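Laltodside adds second paddling course for teens

Laltodside Outdoor Program will run a second canoe and camping course for ages 14 to 17 in April, program manager Abundio Salinas said Monday. The course covers 16 miles of the Cervantes River, with two nights at the Veltstead campground.

Enrollment across all youth courses stands at 208, and the first canoe session is full. Each group is assigned two instructors certified in wilderness first aid. Tents, paddles and life jackets are supplied.

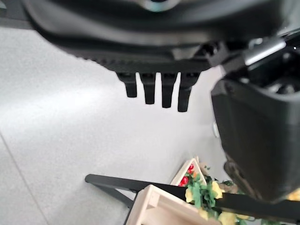 Black finger pads in a row, seen close up.

Applicants must pass a swim check before departure. Lead instructor Vusumuzi Masilela will hold checks at the Astau pool from 4 p.m. Fee waivers are available on the registration form.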